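I have been trying to learn the names of my neighbors for five years, and I'd like to report on my progress, which is poor.

When I moved to Pirau Street I had a plan. I would meet one household a month, write the names down, and by the second winter I would be the kind of person who waves with confidence. What happened is that I met Herman Gunawan on the first day, because he was parked across my driveway, and then I met no one until January, when the power went out and we all stood in the road asking each other whether the power was out.

I got four names that night. It was dark. I have since attached all four to the wrong faces.

The trouble is that there's a window. For the first month you can say "sorry, remind me?" and everyone is gracious. By month six you've had a long talk about gutters and it's awkward. After a year you know about a man's knee surgery, his daughter's wedding and his feelings on the new trash schedule, and you're calling him "hey, you." I called the man at the corner "chief" for most of a year. I don't call people chief. I could hear myself doing it.
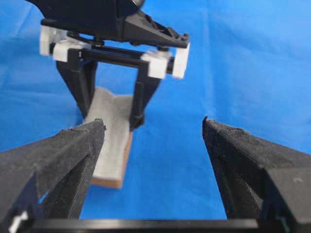 ## Methods I have tried

**The dog method.** I know every dog on this street. Biscuit, Olive, the other Olive, Mister Pete. So for a long time I navigated by dog, and in my phone there is a contact called "Biscuit's Mom (hedge)." Then Biscuit moved to Ohio with the older son and the system had a hole in it. She is still in my phone that way. She has texted me a casserole recipe under that name.

**The mail method.** Our carrier is careless, so I get a fair amount of other people's mail, and I figured I could learn the names that way and look thoughtful while delivering it. I walked an envelope over to 89 and said, "You must be Rizal Lau!" He said Rizal Lau moved out before he bought the place. I said oh. He said he gets that a lot. I went home. I did not get his name, and I had the envelope in my hand the whole way back.

**The rhyme method.** A library book told me to tie each name to a vivid mental picture. I still have the pictures. There's a woman two doors down and whenever I see her I think of a canoe full of oranges. I have no idea what it was supposed to tell me, but I'm always pleased to see her.

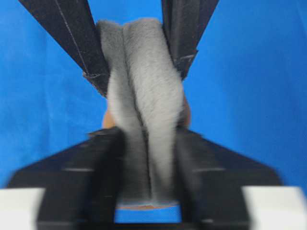

*Gray, fuzzy, folded down the middle.*

**Just asking.** My sister's suggestion. She lives in a building with a doorman, who knows everyone's name and says it out loud in front of her, so I don't feel she's earned an opinion.

## The list

Last spring Intan Kusuma, who I can name because she introduces herself every single time (bless her), decided the street should have a contact list. A clipboard went door to door. I have rarely been so happy to see a clipboard. I planned to sign it slowly and read upward.

It reached me first. I'm at the end of the block. I signed a blank page, handed it on to Herman, and watched it walk away up the street.

The finished version was supposed to be emailed to everyone. It came as an attachment my computer wouldn't open, and by the time I thought to say so, three weeks had gone by and Intan had moved on to speed bumps.

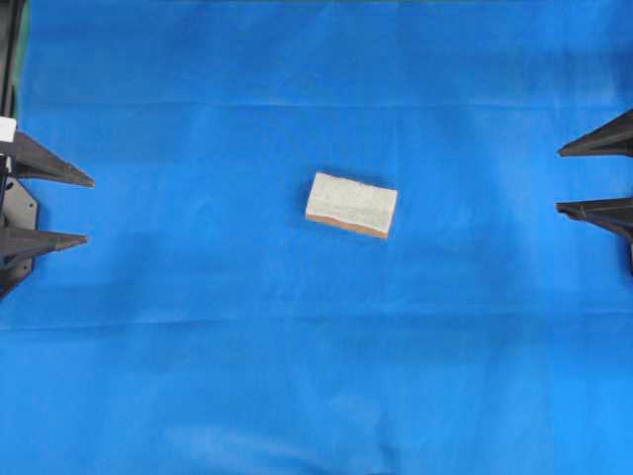 *Posted by Dimas Sinaga, filed under Street Life*

So, the block party. I thought name tags would settle it, and I offered to buy them, which I believe was seen as generous. The smallest box Ong's had was 2,000. I bought it. I set them out by the lemonade with two markers and a sign.

People wrote the following: "Grill Guy." "Number 14." "Olive's Dad," and there are two of those. One man wrote his first initial. The teenagers swapped. The canoe woman drew a very nice flower and stuck it on her bag. Somebody's uncle, who doesn't live here and will never be seen again, printed his full name in capital letters, and I will know it until I die.

I wore mine properly. For the rest of the afternoon people came up and said "Dimas! Right, of course," with a relief I recognized. Chief was one of them. He looked at my chest for a good long second and said he'd been calling me "boss" and hoped I hadn't minded. I hadn't noticed. I'd liked it, a little.

His name is Hellar. I don't know if that's the first one or the last one, and I can feel the window closing as I type.
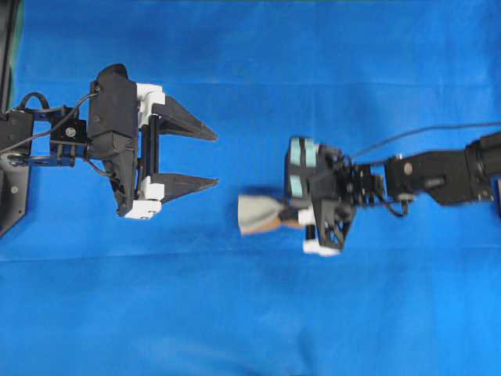 *Last edited 6/17/23*

A correction, since Intan reads this: the list was a spreadsheet, it opens fine, and she has now sent it again with the word "SPREADSHEET" in the subject line. I've printed it. The canoe woman is Sekar Nasution. I've gone over that every way I can and I still can't get from there to the oranges.

I have plenty of name tags left if anyone needs some.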